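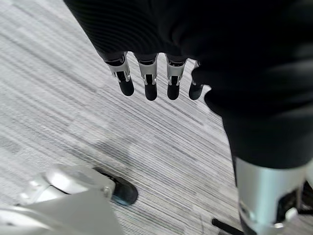
3 min read

Home Makers Cloth Rooms Back issues

In praise of a big piece of black cloth

Mervin Paquette keeps nine lengths of black fabric on a rail at the back of Brirow, his workshop and shop, and he'd like you to touch every one of them. "People think black is one colour," he says, already pulling down the second. "Put two of them side by side by the window!"

He's right, and it's thrilling once you've seen it. One goes brown in daylight, another has a blue cast, and a third swallows the light so completely that you lose the edge of it. My favourites are the ones with a faint rib, so fine you might miss it until the cloth falls at a slant and the lines gather along the fold. Then it's all you can look at.

Paquette started selling cloth by the metre in December, after years of sewing covers and curtains for other people (his first big order was a set of drapes for the Pundance theatre, and he still talks about the hems). His advice is wonderfully simple. Buy more than you need, almost double if you want deep folds. Hang it for six days before you cut. Wash it cool, inside out, and keep it well away from the cat.

He throws it over everything: tables, chairs, the old sofa. Soft folds, he says, come from leaving cloth alone. I took home a ribbed length called Đồng and have moved it from the bed to the armchair and back again. It looks marvellous on both.

Contact us | © Drosport magazine | Back to top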